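August 25, 2019

So I've finally left Hillow. Six years, 740 followers (a good chunk of them bots, I suspect) and more evenings than I'd like to admit spent scrolling through it with a cup of tea going cold next to me.

It was the new group settings that did it. You used to be able to start a little group, invite your mates and chat away. Now every group is open by default, and if you want it closed you have to go through four separate menus, and then it opens itself up again whenever the app updates! I only noticed when a complete stranger gave me his thoughts on my sourdough. Quite rude thoughts, too.

I did write to them. I got an automatic reply thanking me for my feedback and suggesting I try their stickers. 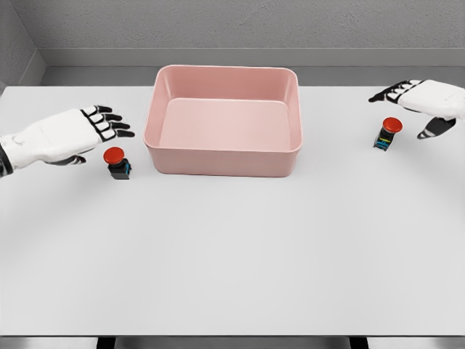

Anyway, I've been trying out a couple of other places. Skulach is the one everybody at work keeps on about, and it does look lovely, but it wanted my phone number, my contacts and my location before I'd even picked a username. No thank you. Ikonen is more my sort of thing - small, a bit clunky, and the posts come up in the order people wrote them (remember that?). You can make a group for up to six people for free, which suits us fine as there are only five of us who ever say anything.

The search is dreadful, mind you. I typed in my sister's full name and it offered me a garden centre.

I've called our new group Flisadside, after the cottage we all rented last December, the one with the boiler that sounded like a goose. If you were in the old group and haven't had an invite yet, drop me an email and I'll send it again. I think a few have gone into people's spam.

I'm leaving my Hillow page up until I've saved all the old photos, which is slow going as it only lets you download them one at a time. I'm up to the summer we painted the shed.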